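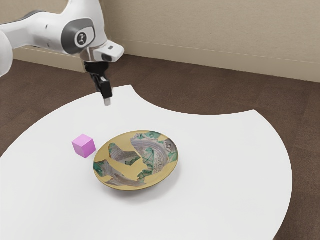 I renewed my Renevell subscription in January and said I'd write it up once I'd used it properly. It's 28th July, so I've had plenty of time.

Renevell is a simulator for small robot arms. You pick an arm and a gripper, drop them in a room with a table, add some objects and run your program against it. There's a free tier, which is fine for looking around, and a paid one, which is what I have. I don't own an arm. I have a laptop and a spare bedroom, and my partner has been clear about what the spare bedroom is for.

The task I've been working on is the cube and plate one. A small pink cube sits on a white table beside a patterned plate, and the arm has to pick up the cube and put it on the plate. It comes with the Comard object pack, along with a lot of bowls and mugs I haven't touched. I chose it because it looked easy.

Setup took me two evenings. The installer is good. The licence check is not, and if your machine goes to sleep partway through you have to start it again. After that the default scene loaded the first time and I had the gripper moving over the table before supper.

What I like:

- The rendering is good enough to be useful. Shadows under the objects are soft, the plate has a proper busy pattern on it, and the floor and wall are dull in the way real ones are. My old setup was grey boxes on a grey plane, and anything I trained on its camera views was useless elsewhere.
- Resets are quick. I can queue 400 runs before bed and read the log over breakfast.
- You can change the colour of nearly anything from one settings file. I wasted a whole evening on this.
- The table shape. The default one is a rounded thing with a big curved bite out of the far side, so you can't assume there's always tabletop under the gripper. My first path planner assumed exactly that.

What I don't like:

- Contact. Closing the fingers on the cube works well if you come straight down over the middle. Come in a bit off centre and the cube can skate out sideways at a speed I don't believe. Turning the friction up helps, but then it sticks to the fingertips when you open them. I've settled on a value in between and stopped fiddling.
- The plate's rim. In my version the collision shape is coarser than the plate you see, so a cube let go near the rim can come to rest slightly above the surface. Support told me this is known. They answered in 2 days, which I thought was fair.
- The documentation. The basics are well covered. The chapter on cameras still describes menus from an older release, and I only found the new ones by searching the forum.
- Price. It's billed yearly only. I'd pay a bit more to go month to month and skip the months I'm not using it.

I also tried Koppel for a few weeks in the spring to compare. It's cheaper and the contact is better, particularly for small objects. The graphics are plain though, and there were only 11 objects in the library when I looked, so I'd have been modelling my own dishes. If all you care about is grasping, I'd look at Koppel first. I want to use the camera views, so I stayed put.

As for my own results, the arm now gets the cube onto the plate on most runs. The failures are nearly all the sideways skating, plus a few where it releases too high and the cube tumbles off the far rim. I've started lowering the release point and I'll see how that goes.

Stalgate has an import tool that's meant to bring Renevell scenes across to their controller software, and I've downloaded the trial but haven't opened it yet. If you've used it with a two-finger gripper, leave a comment – I'd like to know whether the joint limits come through properly or whether you have to type them all in again.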